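Sorting and Boxing Cords Before the Move to Dorkdale

2025-11-25

This entry records the method I have adopted for storing power cords ahead of the December move. Kanchan Tomar asked for it in writing, and Deepak Saxena has requested a copy for the Iltlow office.

Each cord is wound into loose loops and placed in its own shallow cardboard box. Tight winding is to be avoided. Cords over 10 feet long go into the deeper boxes, which remain on order. Boxes are left open on a cloth until the contents have been checked against the list, and labels are applied to the short side only.

Two matters are outstanding. The adapters have not been assigned a shelf, and the spare tape is still with Harsh Kushwaha. I will post the final list once both are settled.

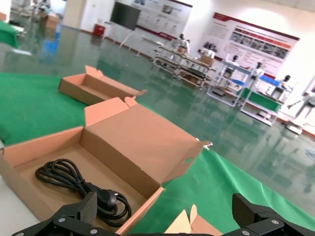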